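5.3 Stalls during the plug transfer step
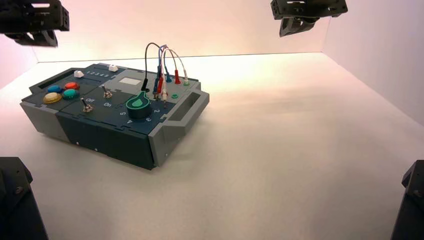 Figure 4. The task box on the work surface, untouched by the grippers, with the test leads looped behind the rotary dial.

Why did the arms stop in the middle of a plug transfer? The force limit on the wrist tripped when a lead pulled tight, and the controller was set to treat any trip as a collision and hold position until an operator cleared it.

We logged 3589 attempts on the task box at the Onundale site. Of these, 922 ended in a protective stop, and nearly all of the stops fell in the plug transfer step. The buttons, sliders and toggle switches gave little trouble. Pressing and sliding load the wrist in one direction for a short time, and the peak force stayed well under the limit.

The leads behave differently. They arch above the panel and lie close together, so a gripper that closes on one plug can catch the loop of another. In the stop logs the force rises slowly over the last part of the move and then crosses the limit with no sharp peak. A true collision with the box shows a sharp peak. The Harawira controller used in the first trials did not separate the two cases.

A second fault made the first one worse. After a stop, the gripper kept its closing force and the lead stayed under tension. When the operator cleared the stop, the arm resumed the old path and tripped again. Bontu Chala found this while replaying logs from the October trials. On four attempts a socket was pulled out of its panel, and the box had to be repaired before work could go on.

We changed the recovery routine so that the arm backs off along its last path by 90 mm before the stop can be cleared. The force limit itself was left alone.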